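Been on the tools at a repair and light assembly shop for 22 years, so here's a thread on what happens when the boss comes back from a trade day with a glint in his eye. Grab a cuppa.

1/ We've got a two-arm cell going in the back half of the Lesley Street shed. The integrator is an outfit called Wornetti. The line we were given at the toolbox talk was that it "frees up the team for higher value work". I asked what the higher value work was. Still waiting.

2/ The jobs they started it on are the little fiddly ones. Wire clips, springs, small hardware, the stuff you sort with your fingertips while you're talking about the footy. Pick it up, turn it, put it down facing the right way.
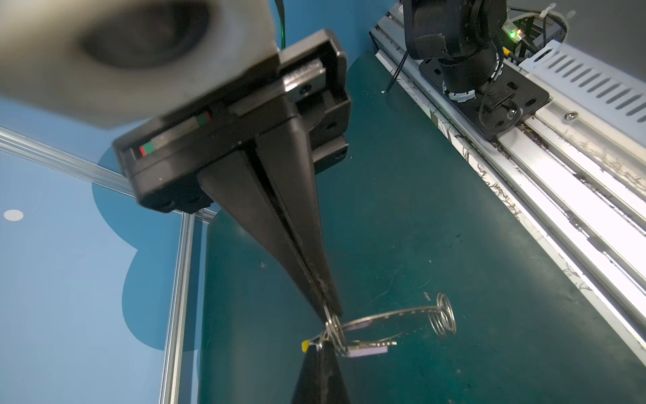

3/ Anyone who's done small parts knows the picking up is maybe a third of it. The rest is noticing. A coil that's been stretched feels wrong before it looks wrong, and you chuck it in the reject tub without breaking your sentence. I've asked three times which bit of the cell does the noticing. "That's phase two."

4/ The quote to the owners said 400 parts a shift. I'd love to see the shift. On Monday two of us lost most of the arvo resetting it and laying parts back out. Those hours go in the book as "general duties", so on paper the cell cost nothing to mind.

5/ That's my main gripe. Every report I've read counts what the machine does and leaves out what people do so it can. Put the minding time next to the output and then we can have a proper yarn about productivity.

6/ To be fair, my wrists are crook and so are half the wrists in the building. If a machine wants to pinch springs all day it's welcome to them. The bloke on the next bench hasn't worn his brace in a fortnight and he's a convert. I'm happy for him.

7/ But small parts was also where you put people who needed a softer week. Back from surgery, new baby, first month on the job. It's how I learned the stock. If that bench goes, where does the apprentice start? Nobody had that on a slide.

8/ Over at Trotonwood they put in something similar and kept everyone on, which gets quoted at us a lot. A mate there tells me they kept everyone on and stopped replacing anyone who left. Same shed, fewer cars in the car park.

9/ The Echeverría order is meant to be the real test. Mixed bits, different shapes, one arm working across from the other. We've been told to call it "collaborative". I've worked beside some quiet people over the years and they all at least made a brew. 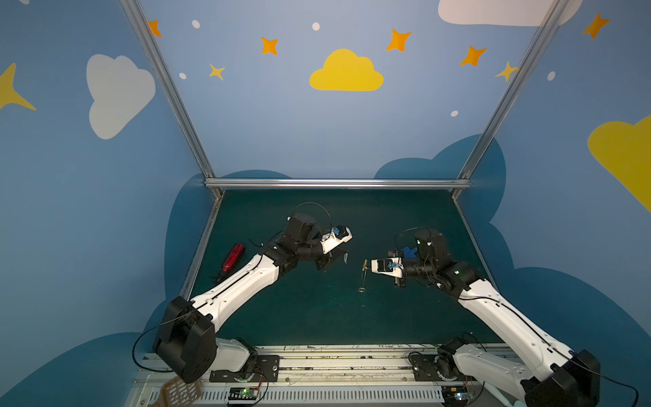

10/ What I've asked for, in writing: minding time logged under its own code, a say in which jobs go across next, and the small parts bench kept open one day a week for whoever needs it. None of it costs much. The reply was that it would be "taken on board".

11/ Few people asking if I'm anti-robot. Nah. I'm anti being told it's going beautifully by someone who's never had to lay the parts back out. Will post again when the first set of numbers comes through, if they let us see them.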